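Humphreys Student Automation Program Releases Results and Course Materials From Table-Clearing Project

Last updated: 2026-03-14

HUMPHREYS – The student automation program at Humphreys Technical College has released the results of its table-clearing project, along with the task sheets, scoring rules and recorded arm movements used by the class. The project asked student teams to program a single robot arm to clear food from a plate, pick up the plate and place it upright in an ordinary dish rack.

The project is part of the second-year course in applied manipulation. It is taught by Dilwyn Owen, who also coaches the college team for the Zilus Student Automation Cup in June. The class has 16 students, working in teams of four. Each team had use of the arm for one lab period per week and did the rest of its work in simulation.

A complete task has three stages. In the first, the arm removes a piece of fruit from a plate and sets it down on the table without rolling it over the table edge. In the second, the arm lifts the plate by its rim. In the third, it turns the plate to vertical and lowers it into a free slot in the rack. A stage is scored only if the stage before it has been completed, and a team may not touch the plate, the fruit or the rack once a run has started.

"The rack is the hard part, and students tend to find that out late," said Owen. "A plate that is tilted a few degrees will catch on a divider. The arm keeps pushing, the rack slides, and now every slot position the program had stored is wrong."

Teams were allowed to choose how the arm located the slot. Two teams used a fixed rack position measured at the start of each session. The other two used the wrist camera to find the dividers before each placement. The camera method was slower, but it continued to work after the rack had been moved, and both of those teams finished with higher scores in the placement stage. 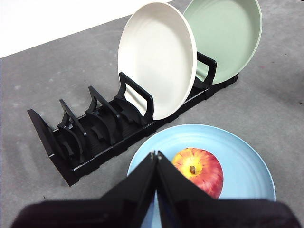
Over the term the class logged 731 scored runs. Of these, 324 completed all three stages. A further 240 completed the first two stages and failed at the rack. The remaining runs ended during fruit removal or during the lift, most often with the rim slipping out of the fingers as the plate left the table.

The fingers used by all four teams are flat plates cut to a pattern drawn up by last year's class. The pattern was kept because it can grip a thin rim and a rounded object without a tool change. Teams were permitted to change the closing speed, the grip force limit and the angle of approach. They were not permitted to add padding or suction.

Fruit removal gave less trouble than expected once the teams stopped gripping from directly above. A round fruit held too high tends to turn in the fingers as they close. Lowering the fingers until the tips were beside the widest part of the fruit fixed this for three of the four teams. The fourth approached at a slant and reached a similar result with a slower closing speed.

Lighting was also a factor. The lab has windows along one wall, and the camera-based programs were less reliable in the late afternoon, when shadows from the rack could be mistaken for its base. One team solved the problem by taking a reference view of the rack at the start of every run and comparing later views against it. The program is included in the released files with the students' comments left in place.

The files are organized by team and by stage. Each recorded run contains the joint positions, the gripper opening, the wrist camera view and a short text note entered by the student operating the arm. Failed runs are included and are marked with the stage at which they ended. Notes have been corrected for spelling only.

"I asked them to write down what they thought had gone wrong before they looked at the recording," said Owen. "Some of the guesses were right. The ones that were wrong are more useful to the next class, and we left them in."

The arm controller was supplied on loan by Tamalley, a maker of training equipment for technical schools. The loan has been extended through the end of next year. Recordings were stored and sorted with Larnano, a logging program written by former students of the college and maintained by the automation club.

The next class will use the same rack and scoring rules with one change – the position of the rack will be altered between runs by the instructor, within a marked area. Programs that depend on a fixed rack position will still be accepted but are expected to score poorly. A stage in which the arm places a cup beside the plates was considered and has been put off until a suitable finger pattern is available.

Four students from the present class have been selected for the cup team. They will enter the household objects division, in which the list of objects is given to teams on the morning of the event. Practice sessions are held in the automation lab after regular classes and are open to first-year students who have completed the safety module.

Instructors at other schools may request the course materials from the program office at Humphreys Technical College. Requests should state the type of arm in use, as the recorded joint positions apply only to the model used in the course. The task sheets and scoring rules can be used with any arm that has a two-finger gripper.

Shares: 16
Comments: 0

Related items
Tamalley extends controller loan to Humphreys automation lab
Zilus Student Automation Cup: household objects division rules
Larnano update adds stage markers to run logs
Safety module dates for first-year students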